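Maintained by Solène Renaud. Corrections go to her or to Corentin Gaillard, on paper or in the tracker.

# Vestside desk-clearing set

Wrist-camera recordings and shift notes from the meeting rooms and shared offices at Vestside, where a robot hand is being tried on the clearing work between bookings. The set covers what the hand does at a table and what the staff on the same floor wrote about their own work during the trial.

## Contents

| Folder | What it holds |
|---|---|
| `episodes/` | 700 recordings, one attempt at one object each |
| `notes/` | 133 shift notes, typed up from the paper forms |
| `rota/` | Clearing rota before and during the trial, names removed |
| `labels/` | Outcome and object class for each episode |

Episodes are stored at 15 frames per second. Most run for less than a minute. The rota files are plain CSV and open in anything.

## The work

Before the trial, two people from the Prondeck facilities team cleared the rooms on a fixed round. They picked up paper, pens, cups and whatever else had been left, sorted it into keep, return and bin, wiped the table and pushed the chairs back in. The round took most of an afternoon.

The hand now does part of the picking up. It doesn't wipe tables, move chairs or decide what is rubbish. Anything it can't class goes in the grey tray, and a person sorts the tray at four o'clock.

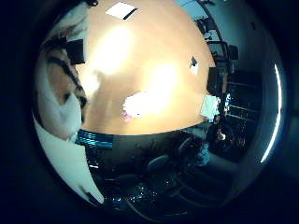 Sorting the tray has become a job of its own, and it wasn't on anyone's job sheet when the trial began. Prondeck added it in April after the team asked for it to be counted as working time. Episodes recorded before then have no tray entry in `rota/`, so don't read the gap as no work done.

Desk staff were asked to carry on as normal while the hand was running. Several wrote that they had started tidying their own papers first, in case something was taken by mistake. One note asks for a way to mark a table as "leave alone". A red card was brought in for this, and episodes with a card in use have `card=1` in the labels.

## Labels

- `picked`: object lifted and placed in a tray
- `dropped`: lifted, then lost before the tray
- `missed`: fingers closed on nothing
- `stopped`: a person pressed stop, or the hand timed out

Corentin labelled all the episodes and Solène checked a sample. They disagreed most on `dropped` and `missed` with single sheets of paper. Those are flagged `unsure` and we have left both labels in.

## Known problems

- Wide lens, strong bending towards the rim. Calibration is in `calib.json`. Redo it if you crop.
- Ceiling lights reflect off the varnished tables and wash out anything white lying under them.
- Thin objects are under-represented. The team tended to pick up pens themselves.
- Tuesday afternoons are missing from `notes/`. The form wasn't handed out on that shift.
- The Mosoti floor joined late and has carpet tiles of a different height, which changes the camera angle slightly.

## People in the recordings

Staff sometimes appear in the background. Everyone on the floor was told about the trial and could ask for an episode to be taken out. Requests are still open and go to Solène. Please don't use the set to identify people or to measure how fast anyone works. The rota files were shared by the team on that condition.

## Getting the files

Ask for access through the Risimix project page. The full download is around 2200 MB. Start with `labels/` if you only want the outcomes.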